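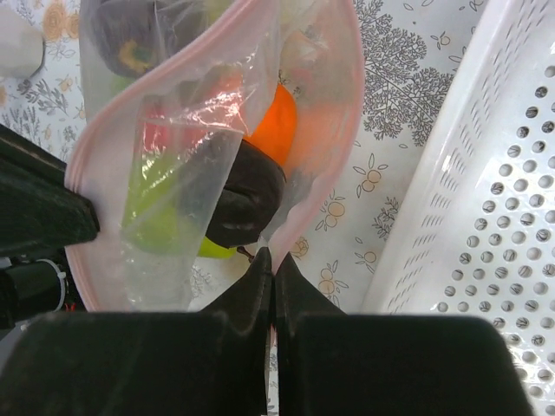 A clear zip bag with pink sealing strips, next to a white perforated basket.

Skilach (clay target shooting)

Skilach is a discipline of clay target shooting in which the shooter walks along a slope and fires at targets that are thrown from above and from below. It takes its name from Skilach, the valley where it was first shot, and it is practiced mainly there and in the neighboring district of Tokari. It has similarities with sporting clays, but the order of the stations is fixed and the same course is used for all the season.

Origin

The discipline comes from the practice of local bird hunters, who wanted to train before the opening of the season on ground that was like their hunting ground. The first layouts had hand throwers placed behind low stone walls. The walls are still a part of the official layout, although at several grounds they have been replaced with earth banks. Written rules were adopted on 8/8/04, at a meeting of the clubs held in Tokari. Before this, each club had its own rules, and the results of one ground could not be compared with the results of another.

Course

A full round has 40 targets, shot from eight stations. Stations one to four are on the way up the slope, and stations five to eight are on the way down. The shooter gets five targets at each station: one single and two pairs. On the way up the pairs are simultaneous. On the way down they are on report, so that the second target is released at the sound of the first shot.

The upper trap must be placed so that its targets cross above the path and fall away from the shooter. This is considered the most difficult presentation of the discipline, for the target seems to rise against the hillside when it is in fact losing height. Many shooters who come from trap fire over it.

The course at Tokari is the highest one, with its last uphill station at 2552 feet above sea level. Wind is common there in the afternoon, and rounds are normally started in the morning.

Guns and ammunition

Any shotgun of 12 gauge or smaller is permitted. Over-and-under guns are the most used. Semi-automatic guns are allowed if not more than 2 cartridges are loaded at one time, and the shooter must carry the gun open and empty between the stations. Changing the choke is permitted between stations but not after the shooter has stepped into the station.

Shot size is limited to No. 7 1/2 or smaller, and the shot charge to one ounce. The Kvaran cartridge was for a long time the usual choice at both grounds. It was loaded with a fiber wad, which many clubs require because the slopes are used as pasture in winter. The first Kvaran cartridges had a paper case that became swollen in humid weather and sometimes did not enter the chamber easily. The later version has a plastic case and a higher brass head. Shooters who own old guns with short chambers must check the length of the case after opening, and not only the length of the loaded cartridge, which is shorter.
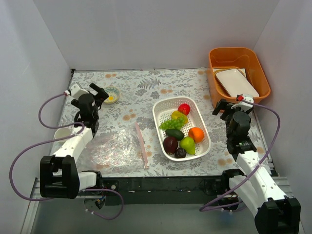 White basket on a tablecloth printed with ferns and leaves.

Targets and traps

Standard targets are used for the singles and midi targets for one pair at stations three and six. Orange targets are preferred on the lower part of the course, where the background is dark with trees, and black targets on the upper part. The choice is left to the club, but it must not be changed in the middle of a competition.

The Clivosis trap is a manually cocked machine with a tilting base, built for use on uneven ground. Its arm can be set at an angle of up to 15 degrees without moving the feet of the machine. Automatic traps have taken its place at the lower stations, where electric power is near, but at the upper stations the Clivosis is still found. The operator must sit behind a solid screen, and the trap must not be cocked while any person stands on the side of the arm.

Scoring

A target is scored as killed when a visible piece is broken from it in the air. Dust alone is not enough. If one target of a simultaneous pair is broken at the release, the pair is called "no bird" and is thrown again, and neither result is kept. In a pair on report, the result of the first target stands.

Ties are decided at station four, which is shot again with pairs only until one shooter is ahead.

Season

Competitions begin in May, when the grass has been cut on the lower path, and end before the hunting season. The final is held by turns at Skilach and Tokari.

See also: Sporting clays; Trap shooting; Fiber wad; Choke (firearms)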